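Support > Family Health > Tick Log > Closed tickets
2 min read

Subject: Trevari symptom tracker drops joint pain entries for second child
Status: closed, workaround

Opened 9 pm, sorry if this is messy, kids just went down.

Using Trevari to log symptoms for both my kids after tick bites in September. Older one's log is fine. Younger one's – fevers save, rashes save, anything under joints or fatigue disappears when I close the app. Come back in the morning, blank. We see a new specialist at the Kandlow clinic and she wants the whole history, not just the fevers. Fevers are the least of it.

Tried so far:
– logged out and in, no change
– deleted app, reinstalled. Lost 2 days of notes doing that, thanks
– typed "knees hurt" in the general notes box. That saves but doesnt show on the chart
– entered it on my husband's phone. Same thing, gone by breakfast

Phone has space. App says it's up to date.

Update, next morning. Reply from support asked if the child profile has a birth date. Yes. Asked if I hit Save or just swiped back. Save, every time. It even gives me the green check mark.

Asked for how many entries are in the log. 200 on the younger one, going by the counter on the profile page. Older one has way fewer becuase he got treated early. She didn't, we called it growing pains for months. So the long log is the one that matters and it's the one that's broken.

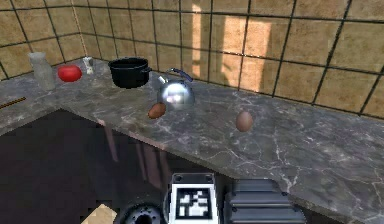 Saragih: Same problem at our house, my son's profile quit keeping joint entries once it got to 200. Fevers and rashes still went in. Support had me export the old ones to a file and start a second profile for him. Ugly but nothing has vanished from it so far. Do the export first, before you touch anything, and open the file to check it.

OK so that lines up with mine. Counter has been stuck on 200 all week, just never thought to look at it.

Exported. First try came out with the tick bite dates in the wrong column, second try fine. 18 pages printed. Went through by hand against my paper calendar – missing nine joint entries, all from after the counter stopped. Put those back in from the calendar. Glad I kept the calendar.

Made the second profile, same birth date, added "part two" to the name. Entered sore knees, tired, no fever. Closed app. Opened it. Still there. Checked again after dinner, still there.

Things still not right:
– chart won't join the two profiles, so the doctor gets two sheets stapled together
– med reminders did not copy over. Had to set the Memness ones again from scratch, morning and night. CHECK THIS if you do the same fix, I almost missed the evening dose
– green check mark shows even when nothing saved. Please fix that one before anything else. Would rather get an error

Support says the limit is known and a fix is coming, no date. Ok to close this as workaround but I want it noted it isnt fixed. Will reopen if part two starts dropping entries too.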